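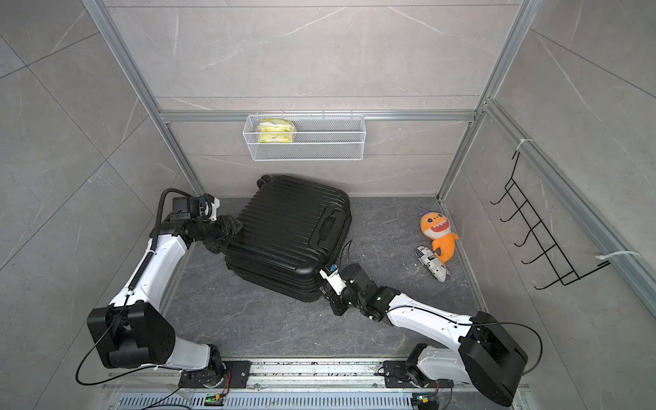

Iker Bravo reckons none of us will have a machine doing the housework before we retire, and he gave me a list. Beds, bins, stairs, anything with a zip.

Forums > Butwood Makers > Workshop and Home > Can they do chores yet?

jara_lane
He said it at the last meet and I didn't have a good answer. My own view is that we're nearer than he thinks for some jobs. Picking a case up off the floor and standing it on its wheels, for instance. Two arms, one at each end, hold and turn. I can't see why that should be beyond anybody by now.

wuler66
Have you tried it with two arms? Both of them have to agree where the case is. If one pulls a bit early the other loses its hold, or the shell slides. Hard ribbed shells are slippery and there isn't much for a small gripper to get on to except the handle and the wheels.

jara_lane
So take the handle.

wuler66
A recessed handle is shaped for fingers. You'd have to get a finger of the gripper under it first, and then all the weight is on one side.

Platcombe Pete
I run a packing bench, so this is from the shop-floor end. We have one arm. It moves 300 cartons an hour and it's very good at it, provided they're all the same carton. Put a soft bag on the belt and somebody has to walk over. I was quoted 2,000 pounds for a better gripper and the salesman still wouldn't promise me bags.

Iker Bravo
Thank you Pete. My point exactly.

jara_lane
It's half your point. You said none of it would work. Pete's works all day.

Iker Bravo
On cartons. I don't have cartons in my hall. I have a suitcase, the kids' soft toys, shopping in crinkly plastic and a rack with hooks. A six-year-old can sort that lot out if you shout at her enough.

dmk77
I'm with Jara on this, mostly. Soft toys are among the easier things to pick up. You can grab them badly and they still come. Crinkly plastic is harder for the camera than for the fingers, as it shines and changes shape when you touch it. Hooks I'd leave alone for now.

wuler66
Agree about toys. Don't agree that picking up is the chore, though. The chore is knowing that the toy goes upstairs and the bread goes in the kitchen, then getting there. An arm on a rail gets as far as the end of the rail.

dmk77
Fair, but you have to learn the picking up somewhere, and a rail is cheaper than legs.

Platcombe Pete
What I'd want to know is how often it works. My old arm dropped one in 66 when we got it and I nearly sent it back. At home you might put up with that for toys. You wouldn't for plates.

jara_lane
I'd put up with it for suitcases.

Iker Bravo
You go away once a year. Lift it yourself.

wuler66
Does anyone have the details for the February meet? I can bring the small arm if there's a bench free near a socket.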